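Cusden Community Meals: progress report to the Menano Fund

Period covered: October to March

1. Summary

This report covers the second half of the first year of the grant. The lunch service at Cusden is open on all the days we said it would be, the Shemweta delivery round has started, and the Jadgate site opened two months later than planned. Spending is slightly under budget, mainly on account of the Jadgate delay. We are asking for one change to the agreed plan, set out in section 7.

2. What we said we would do

The grant agreement asks us to run a sit-down lunch for older people in Cusden, to start a hot meal delivery round to the villages on the Shemweta side of the valley, and to open a second lunch site at Jadgate. It also asks us to record where our food comes from and how much of it is thrown away. Our half-year target was 3000 meals across all three parts of the work, and we passed it in the last week of February.

3. Lunches at Cusden

The kitchen has settled into a routine. Soup and bread go out at noon, the main course at half past twelve, and most people have finished by a quarter past one. Many stay on for tea, and in the winter months we kept the room open until three so that people did not have to go home to a cold house straight after eating. This was not in the original plan. The extra heating has been charged to our own reserves and does not appear in the figures for the grant.

We changed the menu in November. The first menu leaned on pasta dishes, which are cheap and hold well, but a good deal of it came back on the plates. Pies, stews and fish on alternate weeks have gone down better. The vegetarian choice is now cooked every time instead of on request, as people told us they did not like to ask.

The seating has changed too. We used to put out small square tables in rows, and those who came alone often ended up at a table by themselves. Larger tables have helped, and the small ones are now kept for days when we are full. It takes a little longer to lay the room, but serving is quicker. 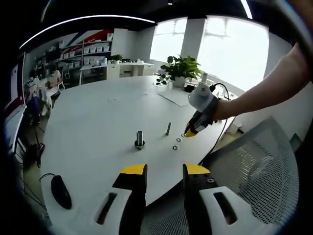
4. The Shemweta delivery round

The round began in October with a hired van and moved to our own second-hand van in December. It leaves the kitchen at 11.20 and the last meal is dropped off before one o'clock. There are 20 households on the list at present. We set the limit there so that the food at the end of the round is still above the safe serving temperature, and we check this with a probe at the final stop.

Snow closed the top road in January and we missed two delivery days. On the first of them we rang every household and found that most had enough in the house to manage. Three did not, and a farmer with a tractor took food up to them. After this we made up a box of tins, long-life milk and crackers for each household on the round, to be kept in a cupboard and used when the van cannot get through. The boxes were paid for from the contingency line. We will replace anything used before next winter.

Drivers are asked to stay a few minutes at each door if the person wants to talk. In practice this has added more time than we allowed, and the driver's paid hours have gone up by half an hour a day to cover it. We think this is right and have built it into the budget for next year. Drivers have passed on worries about a person's health or heating on several occasions, each time with that person's agreement.

5. Jadgate

Opening at Jadgate was planned for November and took place in January. The delay came from the kitchen there. The extractor fan failed its inspection and the replacement had to be ordered twice, as the first one sent was the wrong size for the duct. The landlord paid for the fan and we paid for the electrician.

Numbers were low in the first month. The hall is at the bottom of a steep lane and people told us that walking back up it after lunch was the main thing putting them off. Since February the community bus has made a stop at the hall on its 1.40 run, and attendance has been better since. We have also moved lunch forward so that it fits with the bus. It is too early to say where the numbers will settle, and we have kept our forecast for Jadgate low.

Food for Jadgate is cooked at Cusden and driven over in insulated boxes. Only vegetables and custard are made on site. This was meant to be a stopgap while the fan was being sorted out, but it has worked well enough that we would like to keep it.

6. Food, waste and money

Over the half year we bought 602 kilos of vegetables from growers within the valley, mostly potatoes, carrots, leeks and cabbage. Prices were higher than last year for potatoes and lower for leeks. Meat comes from one butcher, who gives us a fixed price for three months at a time. We have found this more useful than a discount, as it lets us plan the menus properly.

Kitchen and plate waste came to 237 kilos. Peelings make up the larger part and go to the allotments for compost. Plate waste fell after the menu change in November and rose again in January when Jadgate opened, when we were cooking for more people than came. It has come down again since. We weigh waste in two bins at the end of each lunch and the sheets are available if the Fund would like to see them.

On spending, wages and food are both close to budget. Vehicle costs are over, owing to the longer hire period in the autumn and a set of tyres for the van. Rent is under, as we did not pay for Jadgate until the kitchen could be used. Taken together we are slightly under for the period, and we expect to be level by the end of the year. The full accounts are attached separately.

The charge for a lunch has stayed the same. We looked at raising it in the new year and decided against it. People who cannot pay the full amount put what they can in an envelope, and takings have not dropped.

7. Change requested

The agreement sets aside money for a second oven at Jadgate. With the main cooking now done at Cusden, the oven would get little use. We would like to spend the same sum on a larger fridge for Cusden and a second set of insulated boxes. The existing fridge is full on the day before a service, and at times we have had to ask for a second delivery, which costs extra. Quotes for both items are attached. We would be glad of an answer by the end of May so that the fridge can be fitted while the kitchen is closed for its summer clean.

8. Difficulties

Finding kitchen staff remains hard. The assistant cook's post was empty for seven weeks before Christmas, and the menus were kept simple during that time - mostly one-pot dishes. The post is now filled on a part-time basis. If the present cook were ill for more than a few days we would still have trouble, and we are talking to the school kitchen in Cusden about sharing cover.

There is also a waiting list for the Shemweta round. We cannot add households without a second van or a second run, and neither is affordable under the current grant. We have given those waiting the details of the frozen meal service in the meantime and offered them a place at the Cusden lunch where they can travel.

9. Next six months

From April we will hold a short meeting after lunch once a month at each site, so that people can say what they think of the food and the times. The summer menus will be ready by the end of May. The Cusden kitchen will close for one week for deep cleaning, and during that week cold lunches will be served at Jadgate, with the van carrying anyone from Cusden who wants to come. The next report will be sent in October and will include the full-year accounts.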